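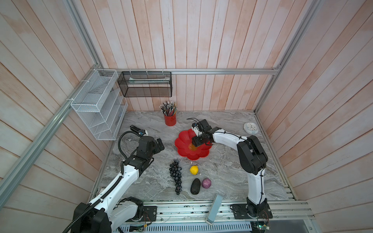

Listero's plate swap promises plenty, but where do the old ones go?

Homeware chain Listero is to let shoppers trade in old plates and bowls for money off new ones, in a scheme it says will keep crockery out of the bin. The offer starts in October at 21 shops, with Skenmont and Carrilho among the first.

Each item handed in earns 68p off a full-price piece, chipped or not. The company says a trial at its Skenmont branch brought in 4,000 items and calls the result "a huge step for greener kitchens".

Perhaps. Asked what became of them, Listero said 300 were passed on to be used again. The rest are "in storage while options are explored" – a phrase that could cover a great deal. Fired pottery can't go in most household recycling, and a warehouse full of old dinner plates doesn't help anyone much.

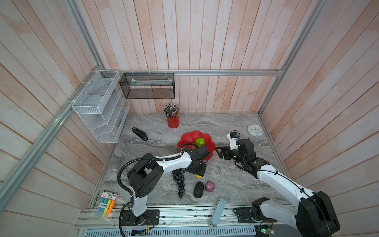

A red flower-shaped plate on a grey marble-patterned top

The chain would not say how many new plates were sold to people using the discount. It also declined to give a date for clearing the stored crockery, or to say who will pay for it. Stakodside, the haulage firm that collected the Skenmont items, said it was hired to move boxes and had no say in what happened next.

Shoppers who simply want rid of a mismatched set may not mind. Those hoping to do some good could try a charity shop first, though it's worth ringing ahead, as many turn away anything chipped.

Contact the newsdesk | Copyright Carrilho & Skenmont News | Back to top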